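Reading room notebook, Flerkstead children's library
3/8/13 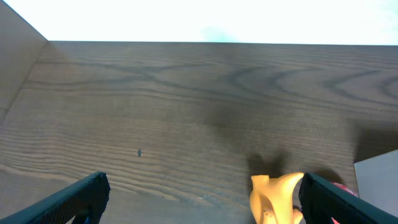
Continued sorting of the picture books for the bedtime list. The box from Cletodell has 40 titles and I have now read all of them at least once, most of them aloud to myself with the door closed. Reading aloud is slower but I find problems which I do not find with the eyes only. One book about a hedgehog looked very good on paper and then page nine has a sentence so long that I needed to breathe two times.

Rule for now: a bedtime book should be finished in under ten minutes, with voices. I took out six books for this. Two of them I moved to the weekend shelf, the others go back in the box.

Word counts. I counted three books by hand to see if my feeling about length is correct.
The moon one: 665 words. Good for age four and up.
The bakery one: 127 words. Good for two and three, but the parents will want to read it again immediately, so maybe plan two books.
The long fairy tale from the Sequeira series: over 2,000. Not bedtime. I like it very much and would keep it for the school visits.

Question to colleagues: do we put rhyming books in a separate group? In the old list they were mixed. I prefer separate, but then the rhyming group has mostly animals and looks boring. Please write your opinion under this entry.

Translations. The Flellville branch sent a note that families ask for bilingual books. We have few, and in one the English text is clearly newer than the pictures (the child wears a blue coat and the text says red). I marked it with a paper slip. Not a reason to throw it away, children enjoy to find the mistake.

Tried the new label wording: "Quiet", "Silly", "A little scary". The third one is difficult. The owl book was scary for me at the page with the cellar, but the age on the back says three plus. I left it without label until somebody else reads it.

To do before the June list:
- read again the four books with flaps, check for torn flaps
- ask Cletodell if they want the box back complete or in parts
- write short texts for the list, maximum two sentences each, no telling the ending
- decide about owl

The short texts are harder than I expected. I wrote five and three of them begin with "A sweet story". Must change.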